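Part 4: Sorting the screws and nails

Okay, you've unpacked the Wattimena shelf kit and you're itching to start building. Hold off a bit! I put my first one together straight out of the hardware bag and ended up with a nail where a screw should have gone, so now I sort first, every single time.

You'll need a shallow tray (mine are plain plastic ones), a table with decent light, and the hardware bag marked 47.

1. Wipe the table down. A dark top is great if you have one, the shiny bits show up well on it.

2. Set the tray in the middle, where you can reach it from both sides.

3. Cut the bag across the top and tip it out slowly next to the tray. Don't shake it. The nails are thin and they travel (I found one in my slipper).

4. Pick out the screws and drop them in the tray. Leave the nails on the table for now.

Note: the screws are the ones with a thread you can feel if you roll them between your fingers. If your eyes are like mine, go by feel.

5. Go back over the pile once more. Short screws love to hide under the nails.

Caution: nails on a table roll when you lean on it, so keep kids and pets out of the room until step 8. And please don't hold nails in your mouth. I know, everybody's uncle does it.

6. Check the screws against the parts sheet. If you're missing any, look in the folds of the bag before you write to Vonier – Natsumi Kamata on their parts desk was lovely about it, but my screw was in the bag the whole time.

When you stop at this point, you'll have screws in the tray and nails still out on the table.

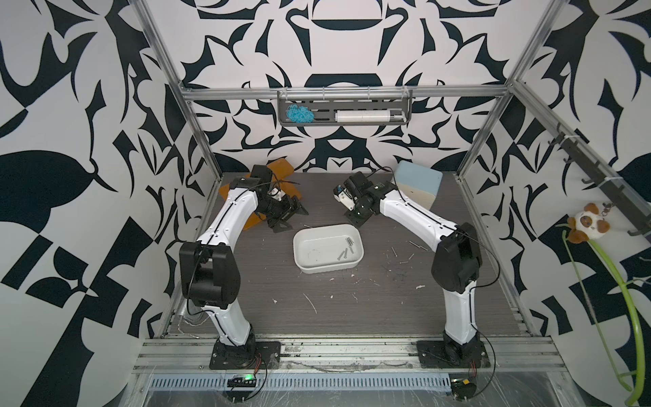
Can I put the nails in the same tray once the screws are counted? I'd use a second tray, or even a jar lid, and keep the two apart until the back panel is on.

7. Gather up the nails, points all facing the same way, and put them in their own dish.

8. Run your palm lightly over the table edge and check the floor. A magnet on a string is handy for this.

9. Label both containers and go on to Part 5, the side rails.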